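The binder lives by the door at Durton, and the woman who looks after it put the kettle on before she would open it. She has run the recording floor for two years, and in that time the house rules for the hand-held grippers have grown from a single sheet into something with tabs. "I never set out to write a rule book," she told me. "I wanted people to stop asking me the same thing while I had my lunch in my hand!"

Most of the early pages, she says, came from her time at Deschamps, where she learned to be fussy about sessions. A session at Durton lasts 15 minutes and then the operator puts the gripper down, even if the task is going beautifully. I asked whether people mind. "Oh, they do, the good ones especially. They get into a rhythm and they want to keep going. But tired wrists make sloppy grasps, and those grasps go into the training set right along with the nice ones, and then some robot arm learns to be tired too."

We spent a long while on the subject of failed attempts (longer than I had planned, because it is clearly the page she is proudest of). Her rule is that a dropped cup stays in. The operator marks it as a drop, picks the cup up and carries on, and nothing gets quietly erased. When Litex, a customer, asked for clean runs only, she sent back a polite letter and a set of 226 recordings with the drops left in and labeled. They came around, she said, and poured me more tea.

Then there is the matter of people. Anyone who might be recorded signs a consent form first, visitors included, and faces are blurred before the files leave the building. She keeps the forms on paper and in date order. The archive holds nearly 3,000 recordings now, and she likes to be able to match any of them to a signature without turning on a computer.
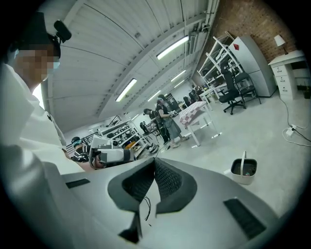

"The floor is the part I nag about," she went on. "Cables, buckets, chairs, anything you could back into while you're watching your own hands. You look around before you pick the gripper up, and you look again before you start walking with it." New people get the talk on their first morning, and once more after a week, when they have stopped being careful.

I asked what she would change. She would like the Detosow checklist, which covers calibration and which everybody in her circle seems to borrow, to say something about handing over between operators. At Durton the person finishing tells the person starting what felt odd, out loud, before anything is written down. She has drafted half a page on it and expects to send it off in October, if she can get it down to a length that anyone will read.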